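**Treltodham, April** - The results of the Kelance registry, a study of adults with atrial fibrillation who started treatment with a blood thinner, were published this week. The registry followed 1048 patients for one year and was led by the Onyeka Institute for Circulation Research in Treltodham.
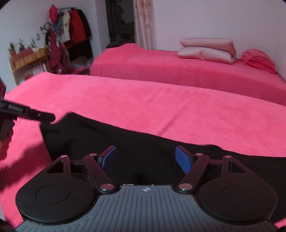
*By the Press Office, Onyeka Institute for Circulation Research*

Atrial fibrillation is a common disorder of the heart rhythm, and it raises the risk of stroke. Blood thinners lower this risk, but only when the patient continues to take them. The Kelance registry wanted to learn how many patients stop the treatment in ordinary care, and at what moment they do it.

Patients were enrolled at 21 clinics in the region of Treltodham and Brirby. No treatment was assigned by the study. The doctors decided on the medicine and the dose as they normally do, and the research nurses called each patient every 4 months.

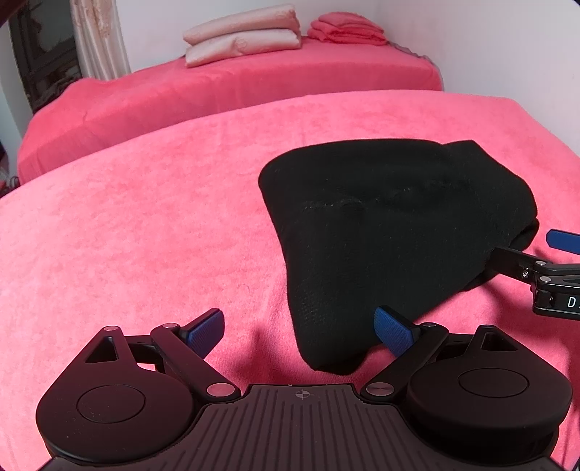
During the year, around 300 patients stopped their blood thinner for at least two weeks. Most of these interruptions happened in the first months. The reasons given most often were minor bleeding, a planned operation, and a prescription that was not renewed in time. Patients who had a fixed appointment with a nurse after the first month stopped less often.

The investigators ask for caution in reading this last result. The clinics with nurse appointments were also the larger ones, and the registry was not designed to compare them with the others. Information on missed doses came from the patients themselves and was not checked by blood tests.

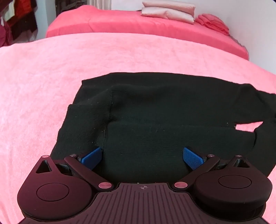 A second phase of the registry will include patients who also have reduced kidney function. Enrollment is open at the Brirby clinics and will be extended to Treltodham in the autumn. Patients who take part now do not need to sign a new consent form for the first phase.

**Funding:** The registry is paid from the institute's own research budget. No manufacturer had a role in the design or the analysis.

**Contact:** Press Office, Onyeka Institute, Treltodham. Requests are answered on working days until 4 p.m.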